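How to Organize a Pantry Without Buying Half the Container Aisle

Filed under: Kitchen, Storage
Posted 21 April 2023

Most pantry advice starts with a shopping list. I have tried a fair amount of what gets recommended, including a full set of matching Lener bins that I ended up giving away, and I've come to think the shopping should happen last, if it happens. What follows is the method I use now. It takes an afternoon and costs very little.

Step 1. Empty one shelf

One. The usual instruction is to pull everything out and spread it across the kitchen floor. That looks great in a video. In a real kitchen you run out of floor, somebody wants dinner, and it all goes back in a worse order than before. Clear a shelf, wipe it down, deal with what was on it, then go to the next.

Start at eye level, where the mess costs you the most time.

Step 2. Check dates, but use your head

"Best by" is mostly the maker's guess about quality. Dry pasta a few months past it is fine. Cans that are bulging, leaking or badly rusted go in the trash whatever the label says. Whole wheat flour and nuts go rancid faster than people expect, so smell them.

Spices are where I part ways with the decluttering crowd, who want everything tossed on a schedule. Rub a little between your fingers. If it still smells like something, keep it.

Step 3. Group by meal, loosely

I don't believe in 13 categories. Nobody else in the house will learn them, and you'll forget them yourself by November, when the baking stuff comes out and lands wherever there's a gap. I use broad groups: breakfast, baking, things that become dinner, snacks, drinks. If an item could go in two groups, put it where you looked for it first.

Step 4. Measure before you even think about products

Write down the depth, width and height of every shelf, and measure the height at the front, where the lip is. My shelves in the old Ernwood apartment were 40 cm deep and I bought turntables for them by eye. They fit, technically. The door didn't close.

Also check whether your shelves are level. Wire shelving often sags in the middle, and anything on wheels or rollers will find that out for you.

Step 5. Be suspicious of can racks

Sloped racks and lane dividers are sold as the cure for cans. The pitch is that you take the front one and the rest move up. Shops like them because shops stock rows of the same thing. At home you probably have one can of this, two of that and a coconut milk that's a different width from everything else.
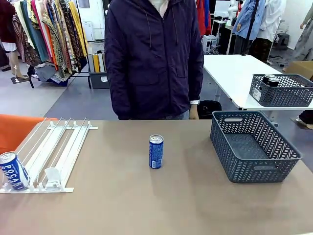
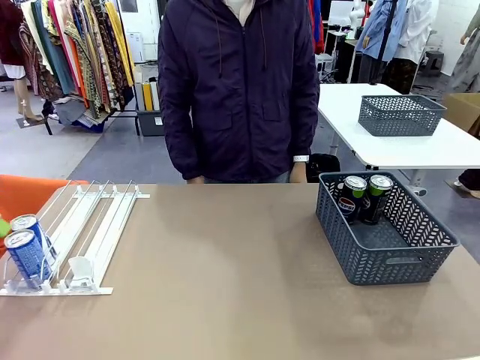
White racks with parallel lanes, and drink cans in the leftmost one.

If you drink the same soda every day, a rack might earn its space. For mixed soup and beans I'd skip it. Before paying for one, check these:

- Lane width against the cans you really buy. Tomato paste and large tomato cans rarely suit the same lane.
- Whether cans are meant to stand or roll. A standing can needs more height, and a rolling one needs a proper stop at the front.
- How you refill it. Some load from the back, and inside a cabinet that means taking the whole thing out.
- What it leaves unused on either side.

A shallow cardboard box with the front cut down does a decent job for free. Put new cans at the back and pull from the front. That is the whole trick, rack or no rack.

Step 6. Decant less

Clear jars are the most oversold item in home storage. You lose the cooking instructions, you lose the date, and the last inch of the bag never fits, so now you have a jar and a bag. I decant flour, sugar, rice and oats because I scoop from them constantly. Everything else stays in its package with a clip on it.

If you do want jars, buy three and live with them for a while before ordering more. The Borkowska square ones stack well but the lids on mine are stiff. Plain mason jars work too.

Step 7. Label the shelf edge

Labels on containers are out of date as soon as the contents change. Put masking tape on the shelf edge and write the group name on it. It isn't pretty. I used a Zamden label maker for a while and mainly learned that I don't reprint labels, whereas I will happily rip off a bit of tape.

Step 8. Leave a gap

Leave part of one shelf empty, almost 3 hand widths if you can manage it. Groceries need somewhere to land before they get put away. A pantry packed to the edges looks finished for the afternoon and falls apart on the next shopping trip.

Keeping it up

I don't do a weekly reset and I doubt many people do. Before I write a shopping list I look at one shelf, straighten what has drifted and note what's low. If the same item keeps turning up in the wrong place, move its group there. The item is telling you where people want it.

Related: Freezer inventory on paper; Do you need a bread box?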